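Thread on nixtamal at home, dry and boring version. I have been cooking field corn in lime water for tortillas for long enough to have a notebook, and most of the trouble comes down to weights and temperatures. Posting the working numbers.

1/ Corn. White dent, dried, whole, sold for food. Popcorn does not work: the hull is too thick and the starch is too hard. Sweet corn does not work either. My current bag is Varnis white dent. Before that I used the Rajput yellow, which cooks slower and tastes fine.

2/ Lime means calcium hydroxide, food grade, sold as cal or pickling lime. It is not the fruit and it is not garden lime. Keep the bag sealed. It reacts with carbon dioxide in the air and slowly turns back into plain chalk, and then your hulls stay on.

3/ Ratio. One percent lime by weight of dry corn. For a kilo that is 10 g. Weigh it. A spoon measure is useless because the powder packs differently every time.

4/ Water. Three times the corn by weight. Stir the lime in cold, add the corn, skim what floats. Use stainless or enamel. Lime water attacks bare aluminum and leaves it gray.

5/ Cook. Bring it up slowly and hold just under a simmer. My last batch took 43 minutes from the first steam. Start testing well before that. Older corn runs longer, and the dent I bought in June ran shorter than the bag before it.

6/ The test: rub a kernel between your fingers. The skin should slip off as a yellow jelly. Cut the kernel in half. You want a small chalky white dot left in the center. No dot means you have gone too far for tortillas, and you should keep cooking and make pozole.

7/ Heat off, lid on, leave overnight. The soak does at least as much work as the boil. I cook at 9 pm and grind after breakfast.

8/ Rinse. Two changes of water, light rubbing. Leave some of the skin on. It holds the dough together – fully peeled corn gives a tortilla that cracks at the fold.

9/ Grind. I use a Tukano hand mill with the plates as tight as I can still turn. Two passes. On the first pass add almost no water, on the second add it by the spoonful. A food processor will make tamal dough but not tortilla dough.

10/ Hydration check. Roll a ball, press it flat with a thumb. If the edge splits, it is dry. If it sticks to the thumb, it is wet. Rest it covered for half an hour and check again before you correct anything, as the dough keeps absorbing.

11/ Portion. 50 g of dough for a large tortilla. Press between two sheets cut from a freezer bag. Wax paper tears.

12/ Griddle. Dry cast iron, quite hot. First side until the edges release, second side until it has brown spots, then back to the first side. If it puffs, the moisture and the grind were both right. If it does not puff, it is still dinner.

13/ Stack them in a cloth and let them steam in their own heat before serving. Straight off the iron they are stiff. I tried the insulated Kisent pouch and it works, but the bottom of the stack goes soggy. A cloth in a basket lets some of the steam out.

14/ Yield. The last full batch was 106 tortillas, most of them for the freezer. They freeze well with paper between them. Reheat from frozen on the same dry iron, no oil.

15/ Leftover dough keeps 2 days in the fridge, wrapped tight. After that it sours. Some people like that. I do not.

16/ Drain water: high pH, so rinse the sink after you pour it. Wear gloves if your hands are cracked from winter.
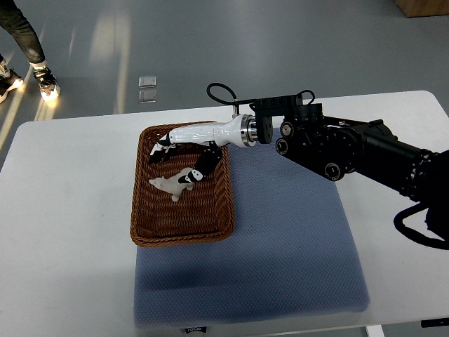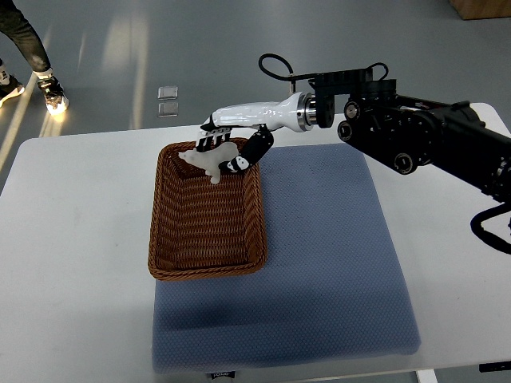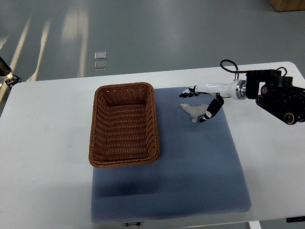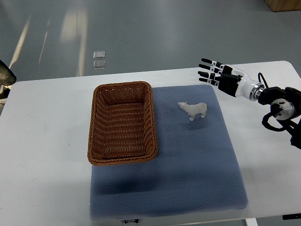 Brown wicker basket, white table.

17/ Next thread is blue corn, which needs less lime or the color goes green. Still working on the ratio.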